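Prasano Roofing Opens Second Workshop in Jonen

4/30/23

The roofing company Prasano has opened a second workshop in Jonen, next to the old timber yard. The new building has 348 square meters of floor space and will be used for cutting and bending metal sheets for flat and pitched roofs. Until March, all this work was done in the main workshop in Etel, and the sheets had to be carried by truck to each customer.

"Our customers on this side of the river waited too long for small repairs," says Róisín Nic Giolla, who manages the new site. "Now we can prepare a missing piece of flashing in the morning and bring it to the house on the same day."
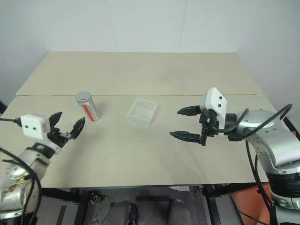
What Changes for Customers

Repair requests from Jonen and the villages near it will go directly to the new workshop. The telephone number stays the same. Inspections of a roof after a storm are free for houses with a roof area up to 200 square meters, and for bigger roofs the company gives a price by phone before the visit.

Prasano now employs 40 people in both places. It is still looking for two roofers and one apprentice for the team in Jonen. Experience with standing seam roofs is welcome, but it is not required for the apprentice.

The first large job from the new workshop is the roof of the Zulu sports hall, where about 40 damaged panels must be replaced. The hall stays open during the work, except for the north entrance.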